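ポーランド語読書会だより 4月号

すみません、今月も遅くなりました。印刷に出す時間まであと2時間、ざっと書きます。誤字は見逃してください。

まず課題本の件。前回から読んでいるカジミエラ・ヤブウォンスカの長編『スケドレン』(Skedoren)、ようやく第3章まで来ました。全352ページ。このペースだといつ終わるのか、という声が出ています。出ていますが、急がない方針です。前の本を急いで読んで、後半ほとんど誰も覚えていなかったので。あれは私の進行が悪かった。

先月の会のまとめ。参加は12人。初めての方が2人。場所はいつもの公民館2階の和室がとれず、隣の会議室でした。椅子のほうが楽という人と、畳がいいという人に分かれ、これは来月また聞きます。

話題になったのは、ほぼ冒頭の手紙の場面だけ。主人公が伯母に宛てて書いて、出さない手紙。原文では途中から二人称が変わるんですね。最初は丁寧な Pani で、インクをこぼしたという一文のあとから急に ty になる。訳文ではどちらも「あなた」で通っていて、そこをどう読むか。

ドリタ・ペテクさんは、訳を変えるべきだったという意見。「伯母さま」から「あんた」くらいまで落としてもいい、と。読んでいて怒りが見えてこないのは訳のせいだそうです。反対に、日本語では語尾のほうが先に崩れているからあれで十分、という意見もあり。たしかに62行めあたりから「です」が消えています。私はどっちだろう。会のあと読み返して、まだ迷ってます。

そのほか出た話、メモから拾います。

・ゲヴホルム(Gevholm)という町は架空かどうか。地図にない、が結論。ただ駅の描写がやけに細かい。ホームが曲がっていて、列車との隙間が広いところなど。
・伯母の年齢が第1章と第3章で合わない。誤植なのか、語り手が嘘をついているのか。
・台所の場面が長い。長いけれど好き、という人が多かった。私も好きです。じゃがいもの皮をむくだけで4ページ。
・題名の意味。不明のまま。作中ではまだ一度も出てこない。誰か先に読んだ人がいても言わないでください。お願いします。 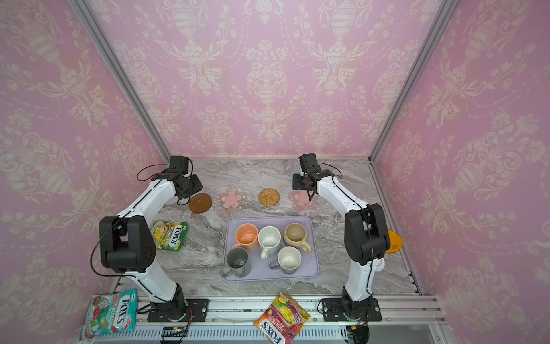 訳語の話に戻ると、マリアンナ・ラスコフスカさんが自分で冒頭の2ページを訳してきてくれました。すごい。手書きで、人数分コピーまで。読み比べると語順がぜんぜん違っていて、市販の訳では最後に来る「雪」が、マリアンナさんの訳では文頭に来ます。原文どおりならこちら。でも声に出すと市販の訳のほうがつっかえない。朗読してみたら意見が変わった、という方もいました。コピーが数部残っているので、欲しい人は私まで。早い者勝ち。

これを機に、来月は全員で同じ一段落を訳してみることにします。第3章のおわり、「橋の上で」から始まる段落。ポーランド語が読めない方は英訳からでも、今の日本語訳を自分の言葉に直すだけでもかまいません。長さは自由。提出なし、当日持ってくるだけ。匿名で読みたい人は封筒に入れて入口の箱へ。箱は私が持っていきます(忘れたらすみません、去年忘れました)。

辞書について質問があったので。図書館の参考室に、大きい赤い背のポーランド語辞典があります。貸出は不可。コピーは可、10円玉が必要。小さいほうの辞典は書架に戻っていないようで、借りている方がいたら返却日だけ確認してください。次に使いたい人がまってます。

レシェク・ヴィトコフスカさんからお便りが届きました。引越し先でも読書会を探したけれど、近くにあるのは推理小説の会だけだそうで、とりあえずそこに入ったとのこと。一冊目から犯人がわかってしまい、言うに言えず困ったと。読んでいて笑いました。『スケドレン』は一人で読み進めていて、感想は手紙で送ってくださるそうです。届いたら会で読みます。長い手紙になる予感。

それから、次の課題本の候補。今のところ三つ。

「クラフチク」(Krawczyk)
仕立屋の一家の話。短い。150ページないはず。字も大きい。

「ツェソン」(Ceson)
連作短編。一話ずつ区切れるので、欠席しても困らない。ただし絶版で、古書をさがすことになります。値段がばらばら。

カジミエラ・チェシラクの詩集
対訳つき。詩は一度もやっていないので、私はこれがいい。と書くと誘導になるか。でも書いておきます。

投票は来月の会で。来られない方はメールで題名だけ送ってください。理由は書いても書かなくても。ほかの候補を足したい人も歓迎、ただし図書館か古書店で手に入るものに限ります。

事務連絡まとめて。
会費は前回と同じ、お釣りのないようにお願いします。前回お釣りが足りなくなって、途中でコンビニに走りました。
開始は午後2時。鍵は1時半に開きます。
第3章の最後まで読んできてください。読めていなくても来てください。
本に書き込みをしている方、ページ番号を控えてきてもらえると話が早いです。文庫と単行本でページがずれるので、章の名前も一緒に。
名札を持ち帰ってしまった方、2人います。次回お持ちください。

あと、前号で伯母の名前を間違えていました。ヤドヴィガではなくヤニナです。3か所とも。指摘してくださった方、ありがとうございます。自分の本の書き込みまで間違ってた。

書き忘れがありそうですが、時間切れ。橋の段落、どこで文を切るか迷いますよ。原文では一文なので。私は今のところ途中で切ってあります。当日までに直すかもしれません。

では来月、午後2時に。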